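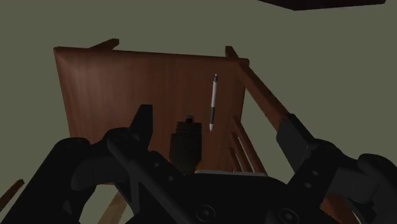 Wer im Februar einmal mit Schneeschuhen von Linow zur Hütte hinaufgelaufen ist, will im nächsten Winter wiederkommen, schrieb uns eine Leserin aus Flarnia, und ob wir denn nicht endlich mehr Termine anbieten könnten? Doch, können wir! Dafür brauchen wir aber Verstärkung.

Canaleo Wintertouren sucht für die kommende Saison 2 Tourenbegleiter/innen (m/w/d) in Linow

Beginn: Dezember, Ende: je nach Schneelage Ende März oder Anfang April
Umfang: 30 Stunden pro Woche, befristet auf die Saison, Wiedereinstellung im Folgejahr sehr gern gesehen
Vergütung: 185 Euro brutto pro Tourentag, Bürotage nach Stunden

Linow ist kein großer Skiort. Wir haben einen Schlepplift, eine gespurte Loipe durch den Talboden und dahinter sehr viel Wald, in dem man nach einer Viertelstunde nur noch den eigenen Atem hört. Genau dorthin gehen unsere Touren: mit Schneeschuhen über den Rücken zur Brannigan-Hütte, mit dem Rodel wieder hinunter, bei Vollmond auch abends mit Stirnlampe (und meistens ohne, weil der Schnee hell genug ist). Unsere Gäste sind Familien, Paare, ab und zu ein Betriebsausflug. Viele stehen bei uns zum ersten Mal auf Schneeschuhen, und es macht einfach Freude, ihnen dabei zuzusehen, wie sie nach den ersten stolpernden Metern ihren Schritt finden.

Deine Aufgaben

Du führst Halbtages- und Tagestouren mit kleinen Gruppen, in der Hochsaison auch an Feiertagen. Du holst die Gäste am Treffpunkt neben der Talstation ab, gibst Schneeschuhe und Stöcke aus und stellst die Bindungen ein. Morgens um 7 Uhr besprecht ihr im Team den Lawinenlagebericht und entscheidet, welche Route gegangen wird — da zählt jede Stimme, auch die der Neuen. Nach der Tour wird das Material getrocknet und durchgesehen. Einen halben Tag pro Woche hilfst du im Büro bei Buchungen und Telefon.

Unterwegs erzählst du gern etwas: über Tierspuren, über die alten Holzwege, über den Winter, in dem das Tal tagelang abgeschnitten war. Ein Skript gibt es nicht. Wer sich mit Vögeln auskennt, redet eben mehr über Vögel.

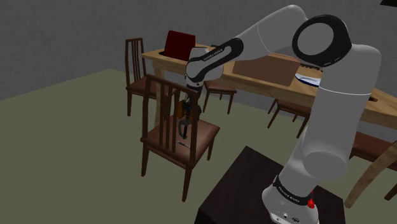
Holzstühle am Esstisch

Das solltest du mitbringen

Eine abgeschlossene Ausbildung als Wanderführer/in mit Zusatz Winter oder etwas Vergleichbares. Wer noch mitten in der Ausbildung steckt, schreibt uns bitte trotzdem, wir finden fast immer einen Weg.
Einen Erste-Hilfe-Kurs, der nicht älter als zwei Jahre ist
Sicherer Umgang mit LVS-Gerät, Schaufel und Sonde
Deutsch fließend, Englisch so gut, dass du eine Gruppe damit durch den Tag bringst
Führerschein Klasse B und Erfahrung auf verschneiten Straßen
Gute Laune auch bei Schneeregen, denn den gibt es hier leider ebenfalls

Sportliche Rekorde interessieren uns nicht besonders. Wichtiger ist, dass du merkst, wann jemand in der Gruppe kalte Finger hat und es nicht sagen mag.

Das bekommst du bei uns

Ein möbliertes Zimmer im Ort zum Selbstkostenpreis, auf Wunsch schon ab Ende November. Die Saisonkarte für Lift und Loipe ist inklusive, dazu Jacke und Überhose in Teamfarben und ein warmes Mittagessen auf der Hütte an allen Tourentagen. Vor dem Start gibt es eine Einführungswoche mit Geländekunde und einem LVS-Training, bezahlt natürlich. Zwei freie Tage am Stück pro Woche sind fest eingeplant, und wir halten uns daran, auch wenn es über den Jahreswechsel eng wird.

So bewirbst du dich

Schick uns ein paar Zeilen über dich, deinen Lebenslauf und Kopien deiner Nachweise, am liebsten bis Ende September. Ein Foto brauchen wir nicht. Schreib gern dazu, welche Wintertour du selbst am liebsten gehst und warum! Das Kontaktformular findest du unter "Team" auf unserer Seite, telefonisch erreichst du das Büro in Linow vormittags zwischen 9 und 12 Uhr.

Die Gespräche führen wir im Oktober, wenn es passt direkt vor Ort und mit einem gemeinsamen Gang zur Hütte. Die Anreise mit Bus oder Bahn erstatten wir. Feste Schuhe bitte nicht vergessen, der Weg ist um diese Zeit ziemlich matschig.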